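Flultgate Collection Guide
Section 6: Recording household tidying demonstrations

6.1 Scope

This section covers the recording of teleoperated demonstrations in furnished homes using a two-arm mobile unit. It assumes that the unit has been calibrated (Section 4) and that the operator has completed the Verkiletti practice set. For recording on the bench, see Section 5.

One demonstration is one episode. An episode begins when the operator presses the left pedal and ends when the operator presses it again. A standard task set consists of 100 accepted episodes.

6.2 Preparing the room

1. Obtain the occupant's signed consent form and enter its number in the session log.
2. Drive the unit to the start pose and set the base brake.
3. Open both grippers fully.
4. Check the head view on the operator's monitor. Both grippers and the target area must be visible.
5. Save a reference still from each camera.
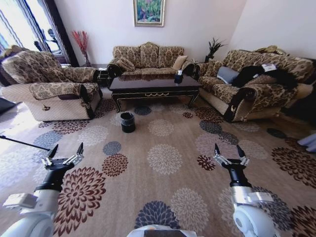
Start poses are stored per room, not per task. If the base is moved more than a hand's width after the reference stills are saved, a new start pose must be recorded and given a new suffix. For tissue disposal, the source and the receptacle must both be in the head view at the start pose, as with the tissue box on the near right corner of the coffee table and the black bin standing on the carpet. Leave the occupant's furniture where it is. Small items such as cushions and throws may stay in place and must not be rearranged between episodes of the same block.

NOTE: Patterned carpet is acceptable. Do not cover it. Variation in floor texture is wanted in the Hetport training split.

CAUTION: Check that both arms can travel through their full working range without touching furniture, walls or persons. Keep the emergency stop within the operator's reach at all times.

6.3 Recording an episode

1. Press the left pedal. Wait for the tone.
2. Move one gripper to the object. Approach at low speed.
3. Close the gripper until the force bar on the monitor turns green. For tissue, paper and thin film, use grip profile 2.
4. Lift the object clear before turning the arm or the base.
5. Carry the object to the receptacle and release it.
6. Return both arms to the start pose.
7. Press the left pedal to end the episode.

Do not pause in mid-carry to correct a poor grasp. If the object slips, finish the episode, label it "drop" and continue. Dropped objects are useful to the grasp classifier and are stored separately.

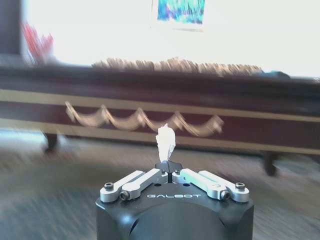
Figure 6-2. Wrist camera view with tissue held in the gripper. Background blur is acceptable when the gripper and the object remain sharp.

NOTE: Wrist streams are recorded at a fixed exposure. Bright walls may wash out. This is not grounds for rejection unless the object can no longer be told apart from the background.

6.4 Changing the viewpoint

A task set recorded from one position trains a policy that depends on that position. Change the start pose after every 14 accepted episodes.

1. End the current block in the recorder.
2. Raise both arms to the travel position.
3. Release the base brake and drive to the next start pose.
4. Set the brake and repeat steps 3 to 5 of Section 6.2.
5. Open a new block and enter the pose suffix.
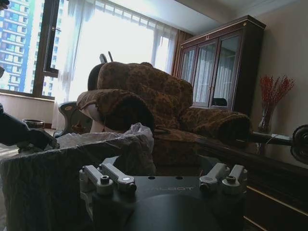

At least one start pose in each room should face a window in daylight. Leave sheer curtains as the occupant has them, and record their state in the "lighting" field. If the light changes noticeably during a block, close the block and open another.

6.5 Labelling and upload

Label each episode before starting the next. Permitted labels are "complete", "drop", "miss" and "abort". Use "abort" only when the emergency stop was pressed or a stream was lost.

Uploads go to the Bạch server over a wired connection. Do not erase the local drive until the checksum report shows a match for all streams. If 2 uploads of the same block fail, set the drive aside and notify the data coordinator, Hamdia Tamiru.

Label definitions were revised in February. Blocks labelled under the earlier scheme must be converted before they are merged; see Appendix C.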